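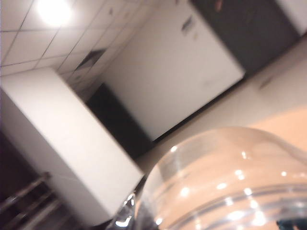
From the wrist camera, mid-swing, with the clear container close up.

February 2026

Thursday, so the long session. Got to the lab before ten and had it to myself for a while. The heating was on for once. Spent the first part of the morning clearing out the recordings folder, which had grown past what the laptop wants to hold. There were 1,822 short clips in it and most of them were no use to anyone. I kept the ones with notes against them and moved the rest to the spare drive.

Mariama came in at half past ten with the new finger pads. She had cut them from softer rubber than the last lot and glued them on at home, so they were ready to go. We fitted them and ran the open and close routine until we were both bored with it. No slipping on the wooden block. No slipping on the tin either. The plastic container is another matter. It gives when you press on the ridges, and then the reading we use to decide if we have hold of something drops off, and the arm thinks it has let go when it hasn't.

We argued about that a bit. She wants to lower the threshold. I want to grip nearer the shoulder, where the plastic is stiffer. In the end we agreed to try both and write down the results, which is what Getachew would have told us to do if he had been in the room. He was teaching first years until noon.

Did the threshold first. Set it to 2,000 and ran it, then 2,060, which is where Mariama thought it ought to sit from her graph. It was better at the second setting but I would not call it fixed. Mine after lunch. The shoulder grip held well when the arm got there, but it has to come in at a steep angle and the wrist rolls over a long way to do it. Going through the pictures later you get the ceiling light and the wall and a big smear of container, and nothing the tracking can use. So my idea is good for the hand and bad for the camera. Mariama was fair about it. She said we could slow the roll down and take the picture at the end of the move. That costs time, and time is marked at Jalholm.

Getachew Tefera turned up at quarter past twelve with a sandwich and looked at both sets of numbers. He asked why we had changed the pads and the threshold on the same day. Neither of us had a proper answer. He said to put the old pads on one more time next week and run the same test, so that we know which change did what. It is annoying but he is right, and I should have thought of it, having lost marks for exactly that in the autumn report.

He also gave us the draw for the competition. Fedoruk is in the same group as us again. They had a two-armed thing last year and were quick with it, although they dropped plenty. The other team is from Nellville and I know nothing about them. We get 3 runs each and the best one counts. I would sooner have it on the average, the way our practice scores are going - but the rules are the rules.

In the afternoon I wrote the slow-roll version. It is only a few lines, a speed limit on the last joint and a short wait before the camera fires. I forgot to convert degrees to radians the first time and the wrist crept round so slowly that Mariama went and made tea while it finished. Second go was all right. The pictures at the end of the move look usable, and I have left the lighting alone for now. I did not have time to run it through the tracking, so that is first job on Monday.

Things still to do, so I don't lose them: order more cable ties, ask Ilton about the spare motor they said they would lend us, and put a date on every file name from now on. Also write up section two of the project diary, which I have been putting off since before Christmas. Getachew wants to see a draft before the end of the month and the whole report is due in July. That sounds a long way off but it did last year too.

Locked up at ten past six. Missed the bus by a minute and walked home instead, which took forty minutes and was cold but dry. Had beans on toast. I kept going over the wrist angle on the way back and I think there may be a way to come in from the other side, with the elbow higher, so that it doesn't need to roll so far. Drew it on the back of an envelope before bed and will show Mariama on Monday.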